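In Defense of the Big Ugly Monitor

I've had it with being told I need less screen. Every few months another article goes around about working from a single laptop at a cafe table, soup bowl on one side, phone on the other, and everybody in my office sends it to everybody else. Darcy Rakena sent it to me twice! She works on a thirteen-inch Etier that she carries under her arm like a magazine, and she thinks my desk looks like an air traffic tower.

Fine. Let it. I edit spreadsheets for a living (some of them run to 400 columns, don't ask) and I want to see the thing I'm working on. All of it, at once, without squinting or sliding back and forth until I forget what row I was on.

What bugs me is that we treat big screens as clutter and then put up with every other kind. Have a look around any office you like. There are cables on the floor, water bottles parked on chairs, partitions leaning on a wall since who knows when. I'm as guilty as anyone. But the monitor gets the blame, because it's large and black and it shows you your own room in the glass when it's off. 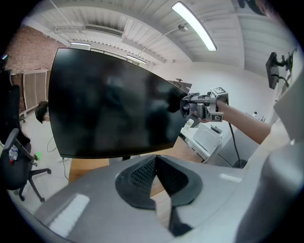
A big black screen, a wooden desk, and the usual cables on the floor.

My first real one was a 29-inch Prundetti, bought used from Oddur Arnardóttir, and it weighed as much as a dog. I kept it for six years and moved it through 4 apartments, wrapped in the same bath towel every time. My neck stopped hurting the month I got it. You can tell me that was a coincidence and I'll nod politely.

So no, I'm not downsizing in May with the rest of the department. They can have the extra drawer unit and the second chair, and I'll even tidy my cables if somebody lends me some ties. The screen stays where it is, and Darcy can come over and use half of it whenever her eyes get tired.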